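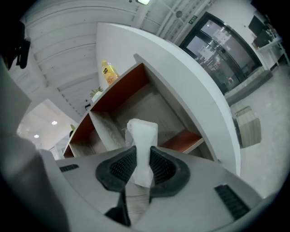

佛山，2018年2月9日

办公与门店布置 > 前台接待区

弧形前台背面那排格子到底怎么用，求支招，急

楼主 橙子皮晒干了
年前搬完的新办公室，前台是Bato做的，白色弧形，背面嵌了一排开放格子，格子背板是橙色，隔板白的配浅木纹。设计稿上看着挺好看，坐进去用了几天就开始头疼。
问题如下，想到哪写到哪：
格子全敞开，没门没抽屉，客人绕过来登记一眼全看见。
格子顶上那条台面谁都往上放东西，果汁、绿植，昨天还有人放了半个红薯。
白色那面亮光的，手印很明显，纸巾擦完有一道一道的。
老板的意思是过年后客户来参观之前弄利索，预算100块，对没看错，100块。
有没有做过行政的给个方案，别跟我说重做，重做不可能。先去搬桶装水了，晚点来看。

回复 文件夹成精
先问一句，格子多深？能不能竖着放A4文件夹？能放的话全部上同色文件盒，标签朝里，完事。

回复 楼主 橙子皮晒干了
没量，目测文件夹竖着能进去，会不会凸出来不知道，等下去试。

回复 半糖去冰谢谢
橙色背板好看啊！！羡慕，我们前台是一整块灰的，像派出所窗口。别全塞满，塞满了橙色就没了，白瞎这个颜色。

回复 文件夹成精
好看能当饭吃吗。前台那个位置一天进出多少快递多少访客单，你留白给谁看。

回复 半糖去冰谢谢
留白给客户看啊，楼主不是说客户来参观么。访客单放抽屉。

回复 文件夹成精
楼主说了没抽屉，看帖看全。

回复 半糖去冰谢谢
哦哦漏看了，那买个小推车放桌子底下。

回复 木工房打杂的
做柜子的路过。弧形前台背面一般不爱做抽屉，弧度上去以后抽屉的尺寸对不齐，滑轨也麻烦，厂里报价会翻上去，甲方一看就改成开放格了。不是Bato一家这样，大家都这样。要遮可以加布帘或者插板，别在隔板上打孔，不知道你那个什么芯材，打坏了不赔的。

回复 楼主 橙子皮晒干了
谢谢师傅！布帘会不会像小卖部……

回复 木工房打杂的
会。

回复 阿芹行政八年没升职
（ID是注册时乱起的，别问我几年了）
楼主听我的，先别买东西！先把格子里的东西全掏出来摊地上。我们那次掏出来，过期的宣传册、没人领的雨伞、打印机的驱动光盘、上上任前台的护手霜，扔掉一大半，剩下的根本用不了那么多格子。收纳盒买早了就是给垃圾买房子住。
掏完按谁用来分，不要按东西是什么来分。前台自己用的放坐着伸手够得到的那段，别人来拿的（快递单、笔、胶带）放靠外那一头，省得人家老从你椅子背后挤过去。客户能看到的那一段放公司册子、放一盆花，别的不放。

回复 楼主 橙子皮晒干了
按谁用来分这个好！记下了。我现在是按东西分的，胶带在最里面，每天被人喊八百遍借胶带。

回复 搬家搬到腿断
+身份证号。胶带一定放最外面。还有剪刀，剪刀栓绳子，不栓三天就没。

回复 阿芹行政八年没升职
拴绳子丑死了，接待区拴把剪刀像什么样子。

回复 搬家搬到腿断
丑总比没有强。你们单位人素质高。

回复 绿萝终结者
我来说绿植。楼主格子顶上那盆叶子尖尖的，白盆那个，什么品种？位置晒得到太阳不？前台这种地方大多数靠顶灯，真植物撑不了多久，叶子先软再黄，客户来了看见一盆半死的还不如没有。建议换仿真的。

回复 楼主 橙子皮晒干了
品种不懂，花市老板说好养我就拿了。柜子另一头还有一小棵，也不懂。太阳是没有的。

回复 半糖去冰谢谢
别换假的！！假的积灰更恶心，谁会去擦假叶子啊

回复 绿萝终结者
我擦。拿水龙头冲一下的事。真的要浇水，浇水就要漏，漏到木纹板子上边角就鼓，你问楼上木工师傅是不是。

回复 木工房打杂的
是。盆底加个托盘，浇完倒掉积水就行。鼓边都是长期泡出来的，滴上一两滴及时擦没事。

回复 半糖去冰谢谢
你看师傅都说没事

回复 绿萝终结者
师傅说的是及时擦，你们办公室谁及时擦。

回复 花市门口卖红薯
植物轮岗啊各位。买多一盆一样的，一盆放窗边养，一盆摆前台，隔14天对调一次。我们店里就这么干的，从来没换过假的。浇水都在窗边浇，前台上岗期间少浇。

回复 楼主 橙子皮晒干了
这个可以！不过谁记得对调啊，写在行政日历里吧

回复 绿萝终结者
行吧轮岗我服。但是前提是有人管。

回复 路过蹭个wifi
歪个楼，格子顶上放饮料我们公司是绝对不行的。不是好不好看，是打翻过。一瓶甜的翻下去顺着隔板流到下面那格，里面全是空白合同，黏成一坨。后来规定饮料一律放桌面以下有盖子的杯子。

回复 搬家搬到腿断
瓶子拧好盖不就行了，管这么宽

回复 路过蹭个wifi
拧好盖的没人管，问题是喝的时候不拧啊大哥，喝一口来电话了，放上去，转身胳膊肘一带。

回复 楼主 橙子皮晒干了
中枪。果汁那瓶盖子是盖着的，但我是真的会喝一半去接电话……

回复 阿芹行政八年没升职
给饮料固定一个位置，不要光说不许放。光说不许，最后就是放在更奇怪的地方，我见过放在打印机出纸口上面的。靠里那头留一格，就当水杯格，垫个吸水垫，自己的水、客人没喝完的都进那格，下班清掉。

回复 路过蹭个wifi
水杯格同意，但别放文件上面那格，选最底下的，漏了也就漏到自己。

回复 亮面受害者
终于到我了，说白色亮面的手印。
千万不要用干纸巾硬擦！！我们那个台面也是亮白的，前台小姑娘勤快，每天干纸巾来回擦，大半年之后对着灯看全是细圈圈，跟洗车洗坏的漆一样。补不回来。先用微湿的软布把灰带走，再换干的软布收水，顺着一个方向。弧形的就顺着弧走，别打圈。

回复 楼主 橙子皮晒干了
啊，我每天折一叠纸巾在那儿擦……完了

回复 亮面受害者
趁早停。拿手机灯斜着照一下，没有圈圈就还来得及。

回复 文件夹成精
纸巾应急擦个手印没那么夸张吧，我们擦了好久也没事。看什么面，烤漆的软，别的不一定。

回复 亮面受害者
没事是你没拿灯照。

回复 文件夹成精
我为什么要拿灯照我的前台？？客户带手电筒来吗？

回复 亮面受害者
射灯一打就看到了，接待区一般都有灯。随你。

回复 木工房打杂的
你们说的都对一半。看面材，烤漆和亚克力都怕干擦，有些面硬一点，没那么娇气。光看外表分不出来，楼主去问Bato要送货单，上面会写，或者翻合同附件。没搞清楚之前按最娇气的来伺候，酒精、香蕉水、钢丝球、魔术海绵全别碰。魔术海绵尤其，那就是细砂纸。

回复 半糖去冰谢谢
魔术海绵也不行？？我昨天刚擦过我们家冰箱。。。

回复 木工房打杂的
冰箱亮面的话，看看吧。

回复 半糖去冰谢谢
去看了。不想说话。

回复 搬家搬到腿断
有人用过Castar那个清洁膏没，物业给我们发了一罐，说擦白色的很灵，闻着有点冲

回复 亮面受害者
用过，擦白色键盘可以，亮面我不敢。膏状的多少都带点颗粒吧，找个看不见的角试。

回复 搬家搬到腿断
试了，擦的茶水间柜门背面，污渍掉了，光也淡了一点点，好像。不确定是不是本来就那样。

回复 亮面受害者
那就别上前台。

回复 楼主 橙子皮晒干了
插播，刚去试了，文件夹竖着进得去，会凸出来一点点，一指宽。横着放不凸，但叠起来拿底下的要把上面全搬开。

回复 文件夹成精
凸一点没关系，坐着的人看不出来。膝盖会不会撞？

回复 楼主 橙子皮晒干了
椅子推进去会蹭到，底下那一排。上面的不会。

回复 文件夹成精
那底下别放文件夹，放扁的。复印纸、信封、快递袋。

回复 阿芹行政八年没升职
复印纸别放开放格，前台不是仓库！留一包拆开的就好，其余进库房。重的东西压久了隔板会弯，我们那个中间就塌下去一块。

回复 搬家搬到腿断
复印纸才多重，至于吗

回复 木工房打杂的
跨度大的板子真会弯，跨度小没事。格子窄的话放心放，单格我一般跟客户讲别超过5公斤，说保守点省得售后找我。弧形柜子还有个事，隔板有的是斜着接进去的，受力没直的好，顶上那条别坐人。

回复 路过蹭个wifi
有人坐吗？？

回复 木工房打杂的
你去看看年会那天。

回复 楼主 橙子皮晒干了
有人坐。不点名。

回复 杂货铺二掌柜
收纳盒我推荐Cifuentes的布盒，有一款米色的，跟浅木纹很搭，有提手，抽出来像抽屉一样用。我们前台用的就是这个，便宜，就是第一次拆开有点味，通通风。

回复 半糖去冰谢谢
米色配橙色，稳的。白色盒子也行，跟台子一套。千万别买橙色盒子，色差会逼死你。

回复 文件夹成精
布盒会塌，放一阵子口就歪了。买塑料的，硬，能擦。

回复 杂货铺二掌柜
塞块硬纸板在底下就不塌，快递箱剪一块。塑料的抽来抽去刮隔板，嘎吱嘎吱的，接着电话听得见。

回复 文件夹成精
贴毛毡脚垫啊

回复 杂货铺二掌柜
那你贴毛毡我垫纸板，谁也别嫌谁麻烦

回复 阿芹行政八年没升职
买之前量！！宽高深都量，弧形柜每格不一定一样大，靠弧的那边可能前宽后窄。我吃过亏，买回来一批，有一半塞不进去，退货运费比盒子贵。先买一个试，合适再补。

回复 木工房打杂的
对，量后面，别量前面口子。卷尺伸到底，左右各量一下。

回复 楼主 橙子皮晒干了
收到收到，下班前去量。卷尺不知道在哪个格子里，笑死

回复 路过蹭个wifi
所以先掏啊

回复 Umivine三楼小前台
咦我们也在Umivine办公，楼主是不是新搬来的那家？我们前台也是弧的，不过是深色。说个本楼的事，保洁阿姨的抹布是擦完洗手池直接擦台面的，你最好自备一块布挂在自己格子里，跟阿姨讲一声台面你自己来。

回复 楼主 橙子皮晒干了
不在Umivine，不过感谢，我们这边阿姨的布我也没问过……不敢问

回复 Umivine三楼小前台
问吧，早问早安心。语气好一点，顺便带个橘子。

回复 搬家搬到腿断
带橘子可以，别放格子顶上

回复 电线藏哪儿
各位没人提线吗？？前台最乱的从来不是文件，是线。电话线、电脑线、刷卡机的线、谁的充电器。背面敞开格子，线一挂下来什么布盒都救不了。楼主背板有没有开孔？没开的话线只能从台面边上绕，拿理线夹贴在隔板前沿底下走，别贴橙色那面，撕的时候带皮。

回复 楼主 橙子皮晒干了
线的事不敢想。。电脑那边有个孔，格子里没有。充电器是客户借的多，天天有人问有没有苹果的线。

回复 电线藏哪儿
留一格做充电格，靠插座那头，几根线绑一起贴标签，借走登记。

回复 文件夹成精
借走登记没人登记的。放一根在那儿，丢了再买，十几块的事。

回复 电线藏哪儿
一个月丢一根你试试

回复 阿芹行政八年没升职
线头上缠橙色胶带！跟背板一个颜色，又好认又搭，谁拿走了一看就知道是前台的。

回复 半糖去冰谢谢
这个我喜欢哈哈哈

回复 退休装修监理
年轻人不要一上来就买买买。我看还是让厂家上门加门板。合同期内提，费用好谈。背面加几扇平开小门，磁碰的，清清爽爽。开放格放在接待处本来就不合适，访客资料有人家的电话，摆在外面要出事的。

回复 楼主 橙子皮晒干了
叔，预算100……

回复 退休装修监理
那跟老板谈。资料的事不是好看不好看。

回复 文件夹成精
这条我站监理。访客登记表绝对不能敞着放，上一个人签完下一个人能看到前面所有人的手机号，我们被客户投诉过。

回复 阿芹行政八年没升职
登记表用单页的，签完收进带盖的盒子，下班锁走。不用为这个装门。装门开合还占地方，前台后面本来就窄，门一开椅子没地儿退。

回复 退休装修监理
可以做翻板往上收的。

回复 木工房打杂的
翻板要上五金，薄隔板吃不住螺丝，弧的更难。叔，我做过，返工了。

回复 退休装修监理
那是五金没选好。

回复 木工房打杂的
行，您说了算。

回复 搬家搬到腿断
两位别吵，楼主只有100块

回复 楼主 橙子皮晒干了
来交作业，趁中午没人先弄了一半。
掏出来了，摊了一地，被同事围观。扔了：过期台历、没墨的笔一大把、不知道哪台机器的说明书。找到了：卷尺，还有我去年丢的饭卡。
量了，阿芹说中了，靠弯的那几格后面真的比前面窄，幸好没下单。
先按谁用来分：胶带剪刀快递单挪到最外面，剪刀没拴绳，先观察。我自己的东西在坐着够得到的那段。水杯格定在最底下靠里。文件夹往上一排，底下改放信封和快递袋。
登记表换单页，盒子先用月饼铁盒顶着，十月份中秋剩的，有盖，丑，但有盖。
台面先不干擦了，手机灯照过，有没有圈圈看不太出来，也可能是我眼神问题。Bato那边销售说放假了，年后给我翻单子查面材。

回复 亮面受害者
看不太出来就是还行，停手就好。布买软的，别拿旧毛巾，旧毛巾硬。

回复 半糖去冰谢谢
月饼盒什么颜色

回复 楼主 橙子皮晒干了
大红。带嫦娥。

回复 半糖去冰谢谢
……过年嘛，应景

回复 绿萝终结者
花呢花呢

回复 楼主 橙子皮晒干了
花没动，盆底垫了个外卖盒的盖子当托盘。轮岗等年后再买一盆。现在放假这么久没人浇，怎么办？

回复 花市门口卖红薯
放假前一天浇透，挪到窗边但别贴玻璃，夜里凉。浇透了等水不滴了再走。叶子尖尖那种多半耐旱，具体什么没看清不敢打包票。

回复 绿萝终结者
带回家啊，一小盆又不重

回复 楼主 橙子皮晒干了
我坐高铁回，抱一盆花加一箱腊肠，算了放窗边吧

回复 杂货铺二掌柜
盒子买了没？Cifuentes那个过年不发货的，要下趁早

回复 楼主 橙子皮晒干了
先拍了一个试，加运费花掉预算约3成，来的及就年前装，来不及就回来再说。剩下的钱买软布跟毛毡垫，两派都照顾到了哈

回复 文件夹成精
布盒配毛毡垫是什么操作

回复 楼主 橙子皮晒干了
垫月饼盒的，铁的刮板子，刚拖了一下嘎一声吓我一跳

回复 文件夹成精
哦，那合理。

回复 电线藏哪儿
线呢？

回复 楼主 橙子皮晒干了
线……明天弄。今天先把顶上那条台面清掉，同事的果汁已经喊他来拿了，喊了几遍还没来

回复 路过蹭个wifi
收进水杯格，他自己会找

回复 搬家搬到腿断
楼主那个剪刀拴了没

回复 楼主 橙子皮晒干了
没拴
已经不见了

回复 搬家搬到腿断
拴绳。

回复 阿芹行政八年没升职
……好吧，绳子买白色的，短一点，从隔板底下走，别让客户看见。

回复 楼主 橙子皮晒干了
去找绳子了，帖子先不结，Bato回了面材我再上来说。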